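Module 7: Learning Manipulation from Demonstration
Handout 4. Segmenting long tasks and choosing where to cut

This handout accompanies the lecture of 7th August. Students should have read the Siritero task notes beforehand and should bring their own annotations to the seminar.

1. The problem

A policy trained by imitation maps what the robot observes to what it should do next. When the demonstrations are short, a single policy trained on whole episodes is often adequate. Pouring a drink is a longer affair. The arm must reach, grasp, lift, carry, tilt, hold the tilt, return and release, and an error made in the grasp is carried through everything that follows.

The usual remedy is to divide each episode into segments and to condition the policy on the segment it is in. The question for this week is where the divisions should fall, and who or what should decide.

2. Three ways of cutting

Fixed length. Each episode is divided into pieces of equal duration. The method needs no labels and is easily reproduced. Its weakness is that a slow operator and a quick one will have their cuts at quite different points in the task.

Contact events. A cut is placed wherever the gripper closes, opens, or registers a marked change in load. This suits grasping and placing. It gives no help during a pour, where the gripper stays closed from beginning to end.

Relational events. A cut is placed when the relation between two objects changes: the spout comes within a set distance of the cup, or the pot passes a set angle. This is the method developed in the Stuvell study and it is the one examined in the coursework.

3. The data set

The Siritero collection contains 3507 demonstrations of table tasks, of which 485 involve pouring or the approach to a pour. Each was recorded by teleoperation with a fixed camera. Students will work only with the pouring subset. The division into training and test material has already been made and must not be altered, as marks are awarded on a comparison between groups.

Every policy is trained for 2000 steps under each cutting method, using 3 random seeds. Report all seeds separately. A mean alone will not be accepted.

4. What the study found

Relational cuts gave the most reliable approach to the cup. The gain was largest when the cup had been moved away from its usual position, and small when it had not. Fixed-length cuts did surprisingly well on the return movement, probably because operators tended to perform it at a similar pace.

Two limits should be noted. First, the relational method depends on a pose estimate for both objects. Where the gripper and the object are of similar colour, the outline of either one is hard to recover, and the estimate drifts. Secondly, the threshold distance was set by hand. The authors tried several values and reported the best, which makes the comparison somewhat generous to their own method.

5. The approach segment

The approach is the part of the task in which the pot is brought towards the cup, before any tilt. Annotators should mark its end at the first moment when the spout is within the threshold distance, whether or not the arm has stopped. Dark objects on a pale table, as in the teapot and cup episodes, are the recommended starting point for annotation practice. 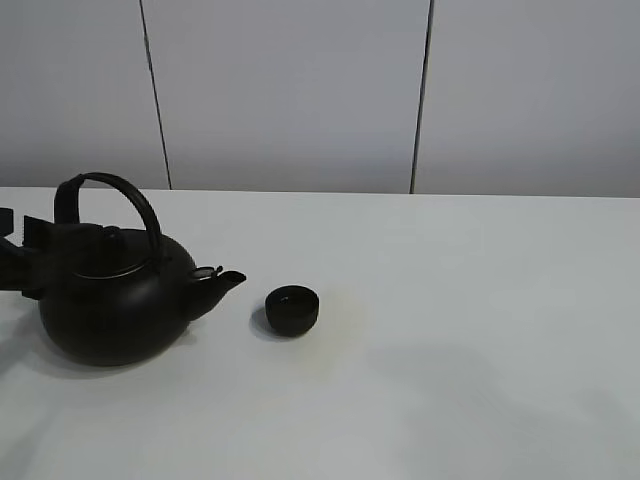 Joscha Harms objected in the seminar that a distance threshold alone would mark the end of the approach too early whenever the pot came in from the side, and suggested that the direction of the spout be tested as well. The point is a fair one. Groups may add an angle condition provided that they also report results without it.

6. Coursework

Annotate the episodes assigned to your group on the Wiegand server. Each episode is to be marked by two people working apart, and disagreements are to be recorded before they are settled. Train under all three cutting methods and submit a report with the seed results in a table.

Questions about access should be sent to Ida Frerichs. The reading for the next session is the Fendus report, sections on recovery from failed grasps only.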